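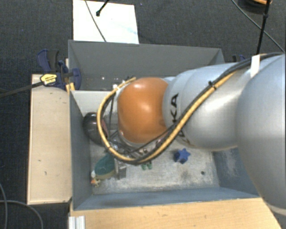
4. Bins and dividers - setting up a packing station

Read this whole section before you start moving bins. Takes one person most of a morning the first time, a lot less after that. Sections 5 and 6 (labels, outbound carts) assume the bin is already in and divided.

4.1 What you need

- one grey bin, rectangular, standard depth
- one divider panel, light grey
- bench or stand with a flat top
- tape measure (the Stanley ones in the drawer are fine)
- soft brush, two clean cloths, bucket
- mild soap. No solvent, no scouring powder
- marker and bin card

Get everything to the bench first. Don't go hunting for a cloth with wet hands.

4.2 Placing the bin

1. Clear the bench top. All of it, including tape rolls and old bin cards.

2. Wipe down the wood and let it dry. Grit under the bin will make it rock, and it chews up the bench too.

3. Lift the bin in from the long side. Two people if there is anything in it.

4. Set it square to the front of the bench. Measure from both front corners, the numbers should match. If they don't, shift the back end, not the front.

5. Push down on each corner in turn. No rocking. If it rocks, shim under the bench leg. Never shim under the bin.

6. Write the station number on the bin card. Example: station 916 gets "916 F" for the front half and "916 R" for the rear. Letters after the number, always, or the pick sheets won't match.

NOTE: Bins from the old Curnatlow order are slightly narrower at the top. They work but the divider will be a tight fit. See 4.3 step 4.

CAUTION: Keep hands, sleeves and lanyards out of the bin while the station is running. Stop the station, lock it out per section 2, then reach in. No exceptions for "just one part".

4.3 Fitting the divider

The divider makes two areas. Rear is for incoming items. Front is for items being sorted or handed on. Do not swap them, even for a short run.

1. Check the panel for chips or bent corners. Bad panel - put it in the return rack and take another.

2. Hold the panel upright with the smooth edge on top.

3. Lower it straight down. Both ends at the same time. If one end goes first it will jam.

4. Tight fit? Lift out, wipe both ends with a damp cloth, try again. Do not hit it with a mallet. Do not trim it with a knife.

5. Run a finger along the bottom edge. You should not feel a gap. Small flat items will slide under even a thin one and end up in the wrong half.

6. Pull up gently on the middle. It should stay put.

NOTE: The Somerier panels are a hair taller. OK to use, but don't mix the two types on one bench.

4.4 Loading

1. Load the rear first. Leave the front empty until the rear is done.

2. Items go in flat, one layer to start. Second layer only if the item sheet allows it.

3. Keep everything below the rim. Below, not level with.

4. Nothing leaning on the divider. It will creep forward over a shift and you'll be doing 4.3 again.

5. Small parts, bagged: 100 per load, max. Loose small parts do not go in this bin, use the trays in section 7.

6. Sign the bin card and set it in the holder.

CAUTION: No glass, no open liquids, no blades without a sleeve.

4.5 Cleaning

End of every shift, and any time you change item type.

1. Stop and lock out the station.

2. Empty both halves. Look in the rear corners with a light. Little pale bits get left behind there, scraps of foam or label backing, and they are easy to miss against the grey.

3. Brush the rear out first, then the front. Brush toward you.

4. Wipe with soapy water, well wrung out. Then a second cloth with plain water.

5. Dry fully before loading. Cardboard picks up damp fast and teh labels let go.

6. Lift the divider once a week and clean under it. Write the time on the card, 24 hour, like so: 1805.

Worn streaks and smudges on the floor of the front half are normal - it gets the most sliding. Leave them. Scrubbing harder makes the surface rougher and then it holds more dirt. What you are looking for is different: a cut you can catch a fingernail in, a crack, or a spot that has gone soft. Any of those, pull the bin.

4.6 Common problems

Bin walks across the bench
Grit or soap film underneath. Redo 4.2 steps 2 to 5.

Items found in the wrong half
Gap under the divider, or overloaded rear. Check both before blaming the pick sheet.

Divider hums or rattles
Not fully down. Lift out and refit.

Card does not match the sheet
Stop loading. Get the shift lead. Do not correct the card yourself, even if your sure.

4.7 Replacing a bin

Inspect at 2000 loads or when a fault from 4.5 shows up, whichever is first. Take the old card off and staple it to the return form. New bin gets a new card, same station number. Old bins go back to Vishwakarma on the returns pallet, empty and dry, dividers stacked separate.

Spare panels and cards: ask Feng-yi Tse. Changes to this section go to Chih-ming Liao.

Section 4 last revised 11/09/2018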